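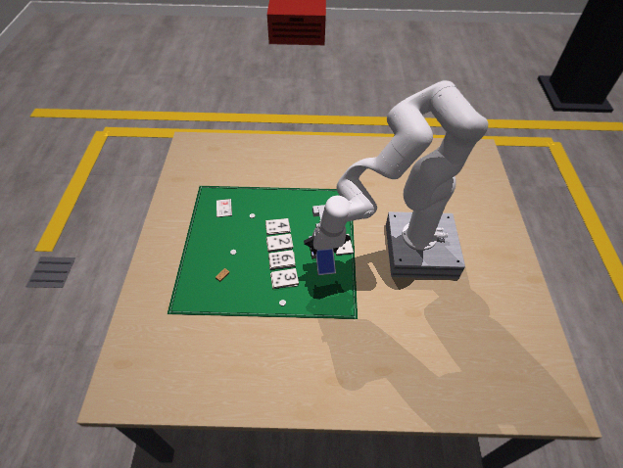
Figure 1. Rendered view of a white robot arm reaching over a green mat on a light wooden table.

2. Reading the police notice

The Kullthorpe police have put out a short notice after every reported burglary for as long as the local paper has had room to print them. We took 900 of these notices from the Pimport archive, which stores them as plain text and, for reasons lost to its designers, in alphabetical order by street. The last of them was downloaded on 2 October 2021.

A notice seldom runs past 80 words. Within that space it must say what was taken, how the thief got in and what the public ought to do about it. The first is usually handled with care. The second is handled by the phrase "entry was gained", which does a great deal of work in Kullthorpe and has no known subject. The third is nearly always an appeal for witnesses, including in cases where the householder was away for a month and the street consists of one house.

We were interested in what happens to the wording once a newspaper gets hold of it. Each notice was paired with the printed story, where one existed, and both were read by two coders working apart. They marked every clause that assigned an action to somebody. Disagreements were settled by a third reader, who was given the casting vote and, by the end of January, had stopped enjoying it.

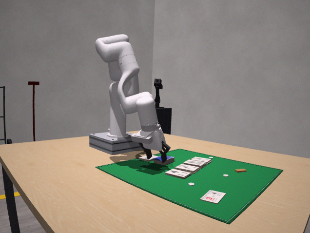
The coding scheme follows Hamada, an earlier set of rules drawn up for court reports, with six categories of agent: offender, victim, police, witness, object and none. The category "object" was meant to be rare. It was kept for sentences in which a window "gave way" or a bicycle "went missing", and we had expected to drop it after the pilot. Bicycles in Kullthorpe turned out to go missing with such determination that it stayed.

Clauses were entered in Golulex, which counts them quickly and cannot be talked out of treating "police" as singular. We corrected this by hand. Headlines were coded apart from the body text, as they are often written by somebody else and sometimes, on the evidence, about something else.

One limit should be stated here. The notices record what was reported to the police, and the stories record what the paper thought worth repeating. Neither is a record of burglary, and the tables in the next section should not be used as one.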